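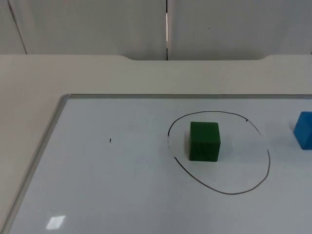
Ticket: People missing from the Onu directory after the Clilwood merger
Opened by: Veronica Crăciun, Cluvville office
Status: Resolved

Hi all,

I'm hoping someone can help, and sorry in advance for the length. As you know, Rurum finished buying Clilwood in January, and we've been moving their folks over to Onu so that everyone can chat and share files in one network. The import said it brought in all 1,292 accounts with no errors, and I was very pleased with it until the messages started. 192 of the new people can log in just fine, but they don't show up in search and can't be added to a group. One poor manager in Cluvville has been trying to invite her own team since breakfast!

What I've tried so far: signing out and back in, a different browser, and turning the directory sync off and on again (I gave it 60 minutes, as the help page says). No change.

Thanks so much,
Veronica

Reply from Onu Support, 10:40 a.m.

Hi Veronica, and thank you for such a thorough write-up - it saved us a round of questions. Could you open one of the missing profiles in the admin panel and tell us what it says under Home Network?

Reply from Veronica, 11:15 a.m.

Good morning! I checked seven of them to be on the safe side. They all still say Clilwood, and the ones that work say Rurum. I did try to change one by hand, but the field is grayed out for me.

Reply from Onu Support, 1:05 p.m.

That's the trouble, then. Those accounts kept a lock from the old network, and the import skips the field when it's locked. We've cleared the locks on our side. Please run the sync once more with "Update existing profiles" checked.

Reply from Veronica, 2:30 p.m.

All of them are showing up now, and the manager has her group back - she asked me to pass along her thanks. I'm happy for you to close this one. I'll open a separate ticket for the profile photos.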